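The first six steps

How entrance matting became a matter of measurement, and why most buildings still get it wrong

The floor of the Prusdale public library is terrazzo, laid when the building opened and ground back twice since. Between the front doors and the issue desk there is a band where the polish is gone. It is a little wider than a person, it curves to the left, and it stops short of the desk at the point where people begin to queue. Anyone who looks after a public building will recognize the shape. It is the line along which grit is carried in and worked against the surface by shoes.

Floarea Ursu has spent much of her working life on bands like this one. She trained as a textile engineer, moved into floor coverings, and now advises building owners on what the trade calls soil control. Her work at Prusdale began in May, with the question of whether the library needed a new floor finish. Her answer was that it needed a longer mat.

Soil, in this usage, means anything that comes in on a shoe. The dry part is mostly mineral: quartz sand, road dust, worn concrete, brake residue. The wet part is water with fines suspended in it, plus oil in small amounts from parking lots. Quartz matters most for wear. It is harder than the calcite in marble and terrazzo, harder than any common floor polish, and hard enough to mark many glazed tiles. A grain caught between a sole and a floor acts as a loose abrasive under a moving load, and the damage adds up with every turn of the foot. Straight walking does less harm than pivoting, and the worst wear is often found at corners, elevator doors and ticket machines.

A shoe does not give up its soil all at once. Coarse grains fall in the first steps, medium ones are pulled out of the tread by bending and scraping, and fine dust clings until it is wiped off or dampened. Water behaves differently again. It leaves the sole by contact with something that absorbs it, and each contact takes a share of what is left. The amount carried therefore falls on a curve, steep at first and then long and flat. The practical result is that the first meter of matting does a great deal of work, the second does less, and the fifth still does enough to justify itself in a busy building.

The usual design splits the run into zones. Outside, or in the lobby between two sets of doors, goes a scraper: open rubber, aluminum bars with brush or rubber inserts, or coarse looped filament. Its job is to strip large grains and hold them below the walking surface. Next comes a combined zone with stiff fibers for scraping and softer ones for moisture. Last is a textile zone that dries the sole. Each zone protects the one behind it. A textile mat placed first will clog with sand, mat down, and begin to shed soil back onto the shoes that cross it.

Most of the failures Ursu sees are failures of length. A mat is bought to fit the door, and doors are wide and shallow in plan. Two adult steps will cross it, which means that each foot touches it once. A sole needs two or three contacts in each zone to give up most of what it can. For a building of ordinary traffic she asks for six steps in total, and in a narrow lobby she will run the last zone down the hall to get them.

Width is the second failure. People take the shortest line to where they are going, and if that line leaves the mat, so will they. At the Hasthorpe bus station the original mat was centered on the doors, while the ticket windows were well off to the right. The wear on the tile began at the mat's right-hand edge. The replacement was set to the walking line and looked wrong on the drawing. It was installed anyway.

At Prusdale the test was simple and slow. The mats were vacuumed to a constant weight, put down for a set period, lifted, and vacuumed again through a weighed filter. The old mat, a single textile piece, yielded 975 grams. The three-zone run that replaced it yielded 1282 grams over the same length of time in similar weather. Ursu is careful with the comparison. Foot traffic was not identical, and a new mat holds more than an old one of the same make. She puts more trust in the second measurement, taken on the floor itself, where dust lifted by adhesive tape from fixed points beyond the mat was down by 34 percent.

The textile part of the run is a product called Dillus, a cut-pile nylon in two fiber thicknesses. The thick fiber is stiff and stands up after being stepped on; the thin one carries moisture down by capillary action. The mix is common in the trade and several mills make something like it. What varies is the backing. A soft backing lies flat on uneven tile but curls at the corners with age, and a curled corner is a trip hazard. A heavy one stays down and is hard for one person to lift, so the floor beneath it tends not to be cleaned.

The well is the neglected part of the system. A recessed mat sits in a shallow pit, usually framed in metal, and the soil that falls through it collects there. When the pit is full the mat stops working, although from above it looks the same as before. Ursu carries a steel rule and pushes it down between the bars. In one office building the rule stopped almost level with the top. The mat had been vacuumed nightly for years and had not been lifted in that time.

Lab tests exist, and they disagree. The method used at the Pană test house loads a drum fitted with shoe soles, feeds it a standard sand, and rolls it over the sample; the score is the share of sand held after a fixed number of turns. Good scraper mats can hold 90 percent of the coarse fraction. The same samples do much worse with fine dust, and the test says little about rain. Other methods use people walking a set course in standard shoes, which brings in realistic twisting and scuffing at the cost of repeatability. Buyers are usually shown the single best number.

There is also the question of money – matting is paid for out of the construction budget, and cleaning out of the operating one. A project manager who shortens the mat saves a sum that can be seen. The cost of sweeping, mopping and refinishing turns up later, in another department's figures, spread across the whole floor.
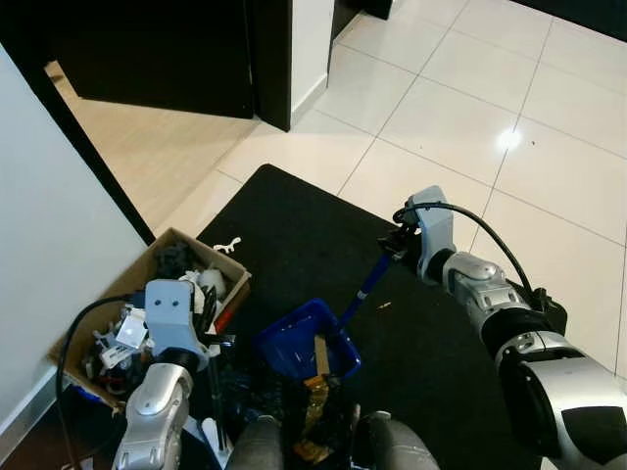 FLOORS & FINISHES / Upkeep

Loose mats in small rooms need less equipment than recessed ones. Sweep rubber in the direction of its ribs or pattern, working toward the pan, and lift the mat to clear the floor under it. A hand brush and dustpan will deal with dry grit on a small mat; a vacuum with a narrow head is better for pile. Wash rubber with plain water and a neutral cleaner, rinse, and let both faces dry before the mat goes back down. Textile mats should be rotated end for end when the walking line starts to show – monthly at a side door, more often at a main one in winter.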